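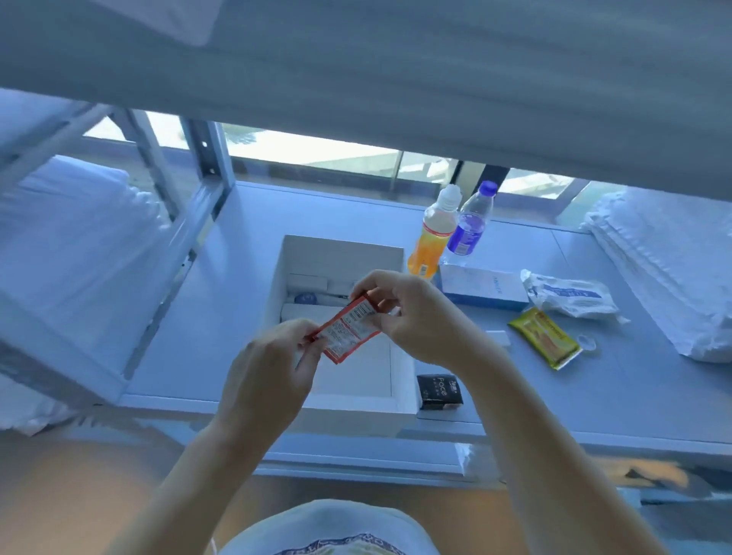
Ritva Peltonen reckons you can't teach a robot anything with your hands that you couldn't teach it better with a controller, and she told me so in a message before I'd even finished sorting this page out. "You'll spend a month doing it and another month throwing it away," was how she put it. We've been having this argument since the Orkik days and neither of us has budged an inch.

Anyway, hello! Welcome to the hands gallery, which for now is a very small gallery (one picture, more on that in a minute).

6 min read · 17 shares

The sachet one is from the packets set, and packets are what I've been living and breathing lately. Two bare hands, one little sachet with a red border, a grip at each short end. I love this moment in the job. Everything the robot needs to know about tearing is in where the fingers go before the tear, and you only see that properly from up at head height, looking down past your own arms.

If you've landed here from the Riltwood newsletter and have no idea what I'm on about, the short version is that I show a robot how to do small household jobs. Sometimes I drive the arms from a chair with a pair of handles, and sometimes I just do the job myself with my own hands and a camera up top, and the recordings get turned into something the robot can copy. Clendus is the bit of software that does the turning. I don't write it, I only shout at it.

Packets went on the list because Danuta Sobczak asked for them. She runs the kitchen trials at Riltwood and she'd had enough of the arms squashing things. Fair enough! A gripper will happily pick up a sachet, but then it has to hold on with one side and pull with the other, and the stuff is thin and slippery and folds up the moment you look at it. By remote control it took me ages. I couldn't feel when the sachet was taut, so I'd either pull it clean out of one gripper or scrunch it into a ball. My best run on the handles was 17 good tears out of 60 tries, and I was proud of that, which tells you something.

By hand I can do 200 in an afternoon and still have time for a biscuit. We're at 971 recordings in the packets set now, all hands, and that's where Ritva's point does bite a bit. My fingers aren't a gripper. I curl them underneath without thinking, I shift my thumb halfway through, I do all sorts of things the arms have no way of copying. So Clendus has to guess which parts of what I did matter, and it doesn't always guess well. In one early version it had learned to wiggle the sachet before tearing, a habit of mine I'd never noticed. My sister says I do it with crisps too.

What I've settled on is a mix. Lots of hand recordings first, so the arms get the general idea of where to hold and which way to pull, and then a small pile of driven ones on the handles to sort out the grip. Danuta likes this because it's quicker. Ritva calls it cheating, but she did lend me her good handles (the Karppinen pair, with the soft triggers) so I'm taking that as half a yes.

A few things I've learned about doing it by hand, in case you're starting your own set:

Keep both hands where the camera can see them. If one drops into your lap the software loses it and sulks for several seconds.

Don't tidy up between goes. I used to clear everything away first, and then the arms fell to bits as soon as they met a real desk with boxes and bottles and packets all over it. Mess is good. Leave the mess.

Slow down, but only a little. If you go at half speed you start moving like a robot yourself, and then you've got a robot copying a person copying a robot.

Say out loud what you're doing, if you can bear it. I felt a right fool to begin with, but it makes labelling so much easier later on.

Next up for the gallery are bottle caps and zips, and then the dreaded cling film, which I've been putting off since December. I'll add them here as I go.

4 comments

Marrowfat: Do you use different sachets every time or the same kind over and over? We did ours with one brand of sugar and it was useless on anything else.

Reply from the author: Different ones whenever I can get them! Friends save them for me. I had the same trouble with ketchup.

Danuta Sobczak: Cling film by spring please. You promised.

Ritva Peltonen: I want my handles back.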